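Route Attendant (outdoor delivery vehicles)
Trudislow site services, Wullirari campus
Permanent, 35 hours a week, two posts
Closing date: 04/02/2023

Trudislow runs the internal post, parcels and stores deliveries for the Wullirari campus. Until last May all of this was done on foot or by van. We now use small wheeled robots, supplied by Dradivon, for the runs between the goods-in building and the outlying offices. The van still goes out for anything heavy, and people still do every handover at the door.

The change has altered the work more than we expected. Porters used to spend most of a shift walking. They now spend it loading, checking, answering calls from the robots and going out to them when they stop. Two of our porters have moved into route attendant posts already and we are looking for two more people to join them. The posts are new and do not replace anyone on the present team.

What you will do

Load and sign out the robots at the start of each run, and check tyres, lights and lid locks.
Walk each route at least once a shift and report anything that would get in the way - branches, standing water, parked bikes, bins left out.
Go to a robot that has stopped, find out why, and either send it on or bring it back.
Keep the stop log. This is a short form on a tablet and we will show you how to fill it in.
Talk to people on the paths who have questions or complaints, and pass the complaints on.

The routes are all outdoors and mostly on shared paths. Pedestrians have priority everywhere and the robots are set to walking pace.

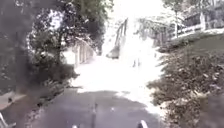
You will be out in all weathers, so we provide waterproofs, boots and a locker. Shifts are early (from six) or late (until eight in the evening), worked in alternate weeks.

What we are looking for

You do not need a technical background. Both of our present attendants learnt on the job. You should be comfortable walking for a good part of the day, able to lift 16 kg with the right training, and willing to write down what you saw in plain words. Experience as a porter, in a post room or in grounds work would be useful.

Training takes two weeks and is paid at the full rate. Yi-chun Chang leads it and you will be paired with her or with Villads Hjaltested until you are signed off.

A note on monitoring: the robots record video for route checks. It is not used to time staff or to measure how quickly they get to a stop. This was agreed with staff before the first robot went out, and the written agreement is available on request.

How to apply

Send a CV or a one-page letter to Wai-kit Shek at the Trudislow office, Yeh House, Wullirari campus. If you would like to see a shift before deciding, say so in your letter - we can usually arrange a morning.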